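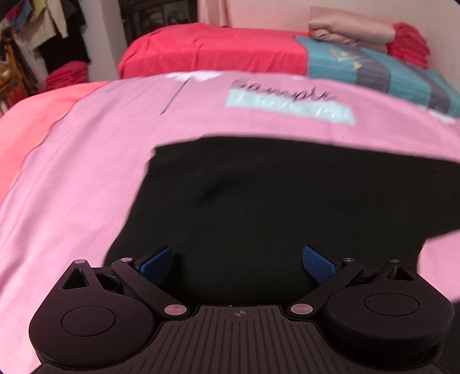

Wevine Segment + Grasp - software for handheld gripper demos

Version notes, what you get, what it needs, price. Page last edited 2024-06-23.

What it is

Wevine takes wrist-view video from a handheld gripper and turns it into training-ready episodes for cloth work. Laundry sorting, folding, picking one garment off another. Black garment on a pink shirt on a bed, that kind of thing. It does the timing, the jaw opening, the cloth masks and the bad-frame flags. You bring the recordings. Training code is yours, or use the starter config in the box.

Runs on a desktop with one GPU. Also runs without, just slow. No cloud account. Nothing leaves your machine unless you turn on crash reports, off by default.

What's in the package

Wevine Core. Import, sync, trim, export. Command line plus a small desktop viewer.

Cloth Masks. Per-frame outlines for soft items. Made for flat, overlapping garments, which is where general purpose maskers tend to merge two things into one. Dark on light is the easy case. Dark on dark still needs a hand fix now and then, the viewer has a brush for it.

Jaw Reader. Gets opening width from the picture itself, no encoder required. Tracks the two fingertip tabs. Works best when the tabs are a strong color against the jaws, blue on black is what we tuned on. Other colors ok after a calibration clip (open fully, close fully, three times, takes under a minute).

Blur Gate. Scores every frame for motion blur and marks the ones a policy shouldn't learn from. Printed artwork on shirts used to throw this off, a smeared logo next to a sharp jaw gave mixed scores. Fixed in the current release by scoring the jaw area and the cloth area seperately. You get two numbers per frame now. Old projects keep the one number until you re-run.

Planner Preview. Draws the proposed grasp point and approach line over the recorded view so you can see what a trained policy would pick. Preview only - it does not drive an arm. For that see the Jernham bridge below.

New in this release

- Blur Gate split scores, see above.
- Jaw mask is now learned once per project and reused. Import is a lot quicker on long sessions.
- Symmetric jaw check. If the left and right tabs drift apart in the tracking you get a warning with the frame number.
- Screw glare filter. Shiny fastener heads pick up color from nearby fabric and the tracker was grabbing them as tab corners. It ignores them now.
- Stacked-cloth label. Mark item A as lying on item B and the export keeps the relation.
- Background clutter ignore zone. Draw it once, applies to the clip. Handy in bedrooms with open closets, hanging clothes confuse the masks badly.
- Undo in the brush tool goes back 100 steps. Was ten. Sorry.

Removed: the old text-file export. Use the converter if you still have pipelines on it.

Tested on

Our regression set is 1,137 episodes of cloth handling, all handheld, real rooms, mixed light. 371 of those are two-garment overlaps and that's the part we watch when we change the masks. No release goes out if the overlap score drops against the one before. The set isn't for sale and isn't bundled. A 70 episode sample set is, good enough to learn the tool and check your install.

Needs

Video: any constant frame rate. Variable rate files import but get resampled, and the log will tell you.
Lens: wide is fine, fisheye is fine with a calibration file. Both jaws in view for the whole clip, please. If one jaw leaves the picture Jaw Reader holds the last width and flags it.
Pose: bring your own track or use the built-in visual one. The built-in one wants some texture in the room. Plain sheets filling the whole view are the worst case, it will lose position and say so.
Disk: plan for twice the size of your raw video while importing. Temp files clear at the end.
OS: Linux supported. Windows works for Core and the viewer, Planner Preview is Linux only for now.

Install and first run

1. Unpack, run the setup script, paste your license key.
2. Open the sample project. If the overlays line up with the jaws you're good.
3. New project, pick your gripper profile. If it isn't listed choose Blank and record the open/close clip.
4. Drop a folder of videos in. Import runs in the backround, you can start fixing masks on the first clip while the rest load.
5. Check the flagged frames before export. Really. Most of the support mail we get about odd policies traces back to flagged frames left in.
6. Export. Pick the format, pick the image size, done.

Works with

Jernham bridge - sends grasp points from a policy you trained to an arm controller. Separate download, same license. Speed limit is on by default and has to be changed in the config file by hand, there's no slider on purpose.

Sturnell labeling server - two way sync of masks and labels. Good if several people are fixing masks at once.

Mahrous replay - opens our exports straight, no converter.

Known issues

- Deep folds inside one dark garment sometimes get split into two masks. Merge with M.
- Patterned blankets, stripes mostly, can be read as several items. Use the ignore zone or label the whole thing once and propagate.
- Viewer goes blank on some dual monitor setups. Drag the window to the main screen, comes back.
- Labels with a slash in the name break the Sturnell sync. Fix planned for August.

Licensing

Per seat, yearly, or a lab license covering one site. Both include updates and mail support for the term. When the term ends the software keeps opening and exporting existing projects, you just can't make new ones. Teaching use is free, write from a school address.

Quotes and trial keys: use the form on the contact page and put your gripper type in the message, saves a round of mail. Technical questions go to Violeta Bustos, who looks after the perception side. Attach the project log, not a screenshot of the log.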